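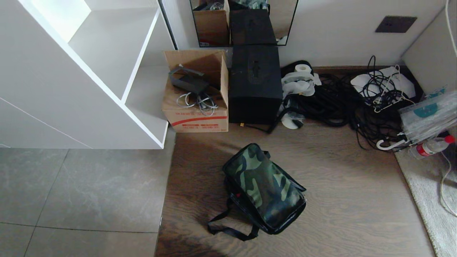
Camouflage bag on the raised wood floor, strap out to one side.

Packing loose cables and adapters into a soft bag

Applies to: mixed power and signal cables, small adapters, one soft-sided bag with a shoulder strap.

You will need the bag, hook-and-loop ties, masking tape, a marker and a small scale.

1. Choose the work area. Use a flat floor with the bag in the middle and the items along the wall. If the room has a step, keep everything on one level.

2. Sort by thickness before untangling. Thick cables go in one pile and thin ones in another. Power adapters stay with their own leads.

3. Untangle from the plug end. Feed the plug back through the loops. Do not pull on the middle of the tangle.

4. Coil and tie. Thick cable: loops no smaller than 29 cm across, 2 ties per coil. Thin cable: smaller loops, one tie. Do not wrap any cable around its adapter, as this strains the lead at the joint.

5. Label each coil. Fold the tape over the cable near the plug and write the device name on the flap.

6. Open the bag fully and check the interior for crumbs, grit and loose screws.
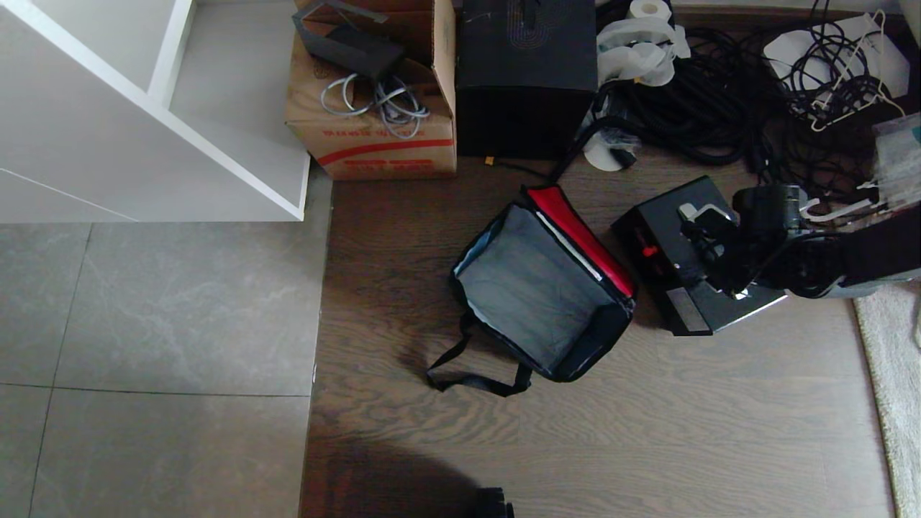

Bag open, light gray interior and red lining panel showing. Thick black cables tangled on the floor.

7. Load the bag. Thick coils go flat on the bottom, thin coils on top. Put adapters at the ends, up to 1000 g per end. Anything heavier goes in a box.

8. Weigh the packed bag. Keep the contents under some 2000 g if it will be carried by the strap for any distance.

9. Close the zipper with the strap held clear.

Hangers, plastic wrapping and paper rolls are not packed with cables. Move them off the floor before step 3.

Revised in January by Gopinath Fernandes. Step 4 previously gave a single loop size for all cables.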